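Thread on reading lists for early years courses, and how to cite a textbook when the edition on your shelf isn't the edition on the module page. Written for students starting Level 3 and foundation degree courses this term. October 10, 2025.

1/ The set text on many behaviour and guidance modules has been through several editions. The module page names one. The library often holds two or three. Second-hand shops hold all of them. The page numbers do not match.

2/ Rule one: cite the edition you read. If you read the fourth and the module page says the fifth, your reference says 4th edn. Marking staff check page numbers against the edition in the reference, and a wrong edition makes a correct quotation look made up.

3/ Where to find the edition: the back of the title page, in small type, near the ISBN. The cover is less reliable. Covers get reused between printings, and a reprint is a different thing from a new edition.

4/ A reprint keeps the text and the page numbers. A new edition changes the text. If the book says "reprinted with corrections", treat it as the same edition and use the year of the edition in your reference.

5/ Loose-leaf, bound and electronic copies usually share an ISBN prefix but have separate full ISBNs. Searching by the full ISBN will find only one format. Search by title and edition number first, then filter.

6/ I compared two consecutive editions of the Thygesen text on guidance in group settings. The chapter on transitions begins on page 70 in the older one and page 83 in the newer one. The definitions are the same. The suggested wording for staff has been rewritten.

7/ So for definitions, the older copy will do. For anything on staff language, family contact or record keeping, use the newer one. Those sections date fastest and examiners know it.

8/ Terms to watch. Older books use "discipline" for the whole field. Later ones split it into guidance (teaching a child what to do) and behaviour management (what the adult does in response). If you quote an older source, say which sense it uses. One sentence is enough.

9/ "Time out" has the same problem. Some authors mean removal from the group. Others mean a calm place the child can choose to go to and leave again. Those are different practices and an essay that treats them as one will lose marks.

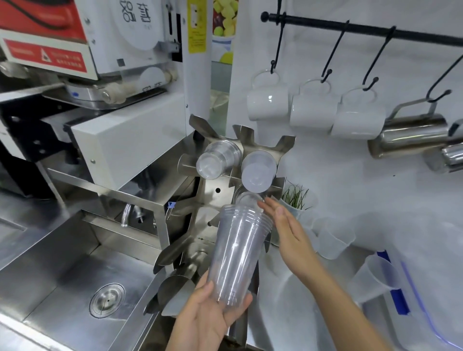
10/ Can I use the publisher's online materials if I bought the book second-hand? Usually only the open parts, as access codes tend to be single use and the first owner has probably redeemed it.

11/ Check before paying. A listing that says "code included" should also say "unused". A listing that says neither should be priced as the book alone. Sellers are often vague on this and refunds for codes are hard to get.

12/ Most modules don't assess the online quizzes. Read the assessment page. If the quizzes carry no marks, the bound copy plus the library's licence will cover the course.

13/ Library licences differ. Some allow one reader at a time, some allow unlimited readers, some cap the pages you can save. The Bitach platform, which my own college uses, closes a session after 80 minutes and keeps your notes but not your place. Write down the page before you stop.

14/ On page numbers in electronic copies: use them only if they are fixed, meaning they match a printed book. If the number changes when you enlarge the text, it is a screen position. Cite the chapter and section heading instead.

15/ Secondary citation. Textbooks in this field quote a lot of older developmental theory. If you have read only the textbook's account, the reference list gets the textbook. In the text you write the original author, then "cited in", then the textbook author, year and page.

16/ Keep those to 2 per essay if you can. More than that and it reads as one book summarised. The original papers are often available through the library search and the relevant passage may be only a page long.

17/ Observation evidence is separate. A child observation from placement goes in an appendix with the setting and the child made anonymous. It doesn't go in the reference list. Your placement handbook overrides anything a textbook says on this, including mine.

18/ Books written for another country need care. Adult-to-child ratios, licensing terms and reporting duties in an imported textbook do not apply here. Use it for theory and practice examples, and use the current statutory framework for anything with legal force.

19/ School stages also need translating. "Preschool" and "kindergarten" don't line up neatly with nursery and Reception. Give the age in years and leave the label in quotation marks – the reader can then place the example without guessing.

20/ Two shorter books worth having beside the main text. The Mesier handbook has the clearest chapter on setting limits with under-threes, and a weak one on assessment. The Iltulitz casebook is the reverse: good written-up cases, thin theory, no index.

21/ The missing index matters more than it sounds. Make your own as you read: topic, page, three or four words. One side of A4 did for the whole casebook and I still use it when marking.

22/ Buying advice. If the previous edition is on your module's "acceptable" list, buy that. If the list doesn't say, email the module leader with the exact edition and ask. Keep the reply with your assignment drafts.

23/ If a new edition is published mid-year, you are not expected to switch. Finish the module with the copy you began with, and give that edition in every reference. Mixing two editions in one essay is allowed, but each needs its own entry, with a and b only where author and year are both identical.

24/ First assignments on my module are due in December, and library loans on set texts drop to one week from the middle of that month. Renewals are blocked once another reader has placed a reservation. Place yours early.

25/ Replies are open for edition queries. Please give the full ISBN and the year from the back of the title page. A photo of the front cover isn't enough to go on.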